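I've had the Trerkard hand-held gripper kit for long enough now to post a review. It's the two-finger model you carry around and close by hand while it records. I paid for it myself. Thread.

Price first. The base kit was $1333 shipped, and the spare pads were another $84. Arkska sells a similar one for less, but you have to supply your own finger linkage.

Assembly took one evening. The manual is 12 pages and skips the part about tightening the pivot screws. Do them last, after both fingers are on. I had to take mine apart and start over.

The blue pads are the best thing in the box. They have enough texture to hold a lemon end to end without me squeezing hard. I expected the round stuff to be trouble and it's the easiest thing I've tried.

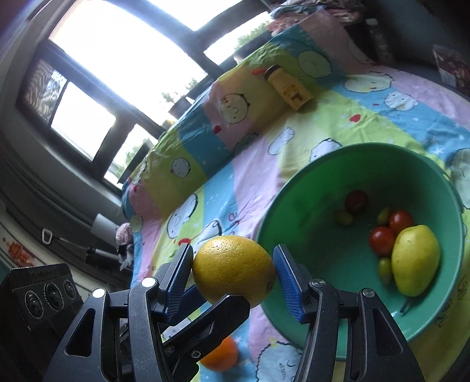 Weight is my main complaint. It's fine for a few minutes. After a Friday afternoon of moving fruit into a bowl my wrist was sore, and I switched hands for the rest. Veronika Szabó has the older version and says hers is worse.

Small things are harder. Cherry tomatoes need a slow close or they roll. You also have to come down straight from above. At an angle, one pad touches first and pushes the tomato away.

The opening is wide enough for an orange. I haven't found a fruit at my grocery store that it can't get around, apart from melons. 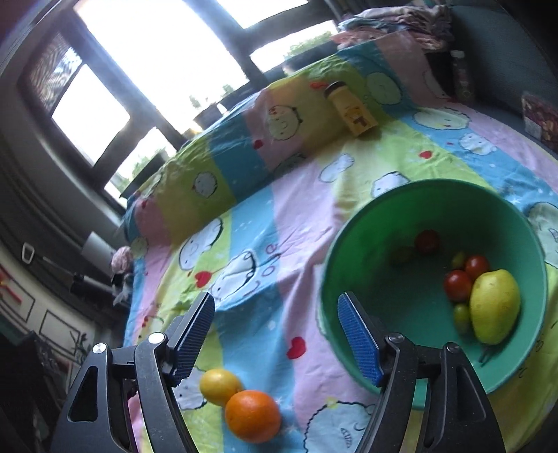 Last edited in January, 4 posts added

Adding a few answers to questions I got.

@ Angus Cosgrove: yes, the pads come off for cleaning. Warm water and dish soap. Let them dry overnight before you put them back on.

Support is slow. I wrote to them about a stiff left finger and got a reply four days later. The fix was backing one screw off a quarter turn. It's been smooth ever since.

Would I buy it again? Yes, at this price. I'd skip the carrying case, because the zipper on mine is already going. Next I'm trying the Fodor pads on the same fingers and will post how they fit.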